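首页 分类 索引 随机条目 讨论 历史

家用厨房秤

厨房秤是家庭烹饪、烘焙中用来称取食材重量的小型衡器。早期多为弹簧式或天平式，现在市面上出售的大多是电子式，以应变片式称重传感器为核心，由单片机换算后在屏幕上显示读数。围绕厨房秤的说法很多，其中相当一部分来自商品包装和食谱作者，经得起检验的并不多。

一、名称与范围

“厨房秤”没有严格的定义。商家有时把它同“烘焙秤”“咖啡秤”“营养秤”分开销售，名目虽多，内部结构往往相近。咖啡秤一般多一个计时器，营养秤一般多一份食物成分表，称重部分则未必有什么差别。至于“专业级”一词，在家用产品上没有约束力，任何厂家都可以印。

用于贸易结算的秤属于另一类，须经过检定。家用厨房秤通常不在此列，不能拿来做买卖的凭据。有些卖家在商品页面上写“已校准”，读者应当留意这句话说的是出厂调校还是计量检定，两者的含义相差很远。

二、原理

电子秤的秤盘下面是一根金属弹性梁，梁上贴有应变片。重物放上去，梁发生微小形变，应变片的电阻随之改变，电路把这一变化放大并转换为数字。弹性梁的材料、贴片的工艺和温度补偿的做法决定了秤的大部分表现，而这几项恰恰是说明书很少提到的。

弹簧秤靠弹簧伸长或压缩来指示重量，结构简单，不用电池，长期受力后会疲劳。天平通过与砝码比较来称量，受重力差异的影响小，使用起来较慢。有人据此认为老式天平“比电子秤更准”，这种说法缺少前提：一台刀口磨损、砝码生锈的天平并不比一台普通电子秤可靠。

三、分度值与准确度

分度值是屏幕上能显示的最小一格，准确度是读数与真值的接近程度。把两者混为一谈，是厨房秤宣传中最常见的毛病。一台秤可以显示到0.1克，同时每次都偏离真值3克，它的显示并没有说谎，只是购买者容易误会。

影响准确度的因素包括桌面是否水平、电池电量、温度变化、气流，以及物品放在秤盘的哪个位置。把同一件东西分别放在秤盘中央和四角，读数若有明显出入，称为偏载误差。便宜的产品在这方面差别很大，同一型号的两台也可能不同。

容器的重量须用“去皮”功能扣除。去皮并不扩大量程，容器越重，留给食材的余量越少。许多使用者以为归零后又有了完整的量程，结果在加到一半时看到超载提示。

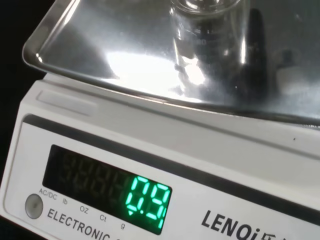
带不锈钢秤盘的白色电子秤，盘上放有一只透明玻璃烧杯。

小重量的称量尤其不可轻信。部分电子秤带有自动零点跟踪，会把极缓慢的变化当作漂移消掉。一点一点往碗里撒酵母，屏幕可能长时间不动，随后忽然跳过几格。常见的应对办法是先在小碟里盛好，再一次放上去。

四、重量与体积之争

食谱用杯、勺还是用克，在不同地区各有传统。主张用克的一方认为，面粉的松紧会让同一只量杯装进不同的量，这一点没有太大争议。有争议的是由此引出的结论，即“用秤就能稳定复现配方”。面粉吸水性、鸡蛋大小、烤箱温度和室内湿度都不受秤的控制，把失败的面包归咎于没有用秤，多半高估了秤的作用。

烹饪写作者Kyu-ri Ryu在专栏中收集过一批读者来信，她从中得出结论，认为改用克以后成功率“显著提高”。来信者都是自愿投稿，没有对照，也没有交代改用之前的情况，这一结论只能当作个人印象。她后来在同一专栏里承认，换秤的读者往往同时换了食谱。

中式烹调中的“少许”“适量”常被批评为含糊。不过炒菜的调味本来就依赖尝味，把盐写到小数点后一位，也不见得更有参考价值。腌制和发酵的情形不同，盐的比例关系到能否安全存放，用秤称量在这里有充分的理由。

五、几种产品与相关说法

Dramness早年出售的弹簧式厨房秤在二手市场上仍能见到。卖家常称其“八十年不坏”，笔者未找到任何支持材料，连生产年份也多半说不清。表盘玻璃和外壳保存完好，不等于弹簧的刚度没有变化。

Prakus的一款电子秤以“智能营养分析”为卖点，内置827种食物的数据。数据来源没有公布，生熟状态也未区分。熟米饭与生米的热量相差数倍，选错一项，后面的计算便没有意义。另一家厂商Shim随后推出含3325种食物的版本，条目多了，来源同样没有公布。以条目数量论优劣，缺乏依据。

Folleck主打薄型玻璃面板，宣传中强调“航空级传感器”。这一说法没有对应的技术标准，厂家亦未作解释。玻璃面板便于擦拭倒是事实，缺点是放上大碗后容易挡住屏幕。

六、校验

家庭校验最好使用砝码。没有砝码时，常见的替代办法是称硬币或称水。新硬币的标称重量可以查到，流通已久的则有磨损和污垢。称水须知道体积，而家用量杯自身的误差往往比秤还大，用量杯去校秤，次序是颠倒的。网上流传用一袋未拆封的白糖校秤，包装食品的净含量允许有偏差，袋子也有重量，这种办法只能发现很严重的故障。

带校准功能的秤须按说明书指定的砝码操作。用错砝码会把原本正常的秤调坏，恢复起来也不一定容易。对多数家庭来说，配方里各种材料的比例比绝对重量更要紧，一台各处读数都偏高同一比例的秤，照样能烤出正常的蛋糕，前提是鸡蛋和泡打粉也照此称量，而不是按个、按勺来加。

七、保养与报废

厨房秤不宜长期压着重物存放，也不宜整机水洗。标注“防水”的产品应查看具体的防护等级，仅写“防泼溅”而没有等级的，视为没有承诺较为稳妥。电池仓漏液是常见的损坏原因，长期不用应取出电池。

关于使用寿命，各厂家说法不一，独立的长期测试很少。网络评测大多在购入后几天内完成，能说明手感和外观，说明不了几年后的漂移。

参见：天平；弹簧秤；量杯；去皮；称重传感器

本页最后更新于2024年1月20日

返回顶部 上一条 下一条 编辑 打印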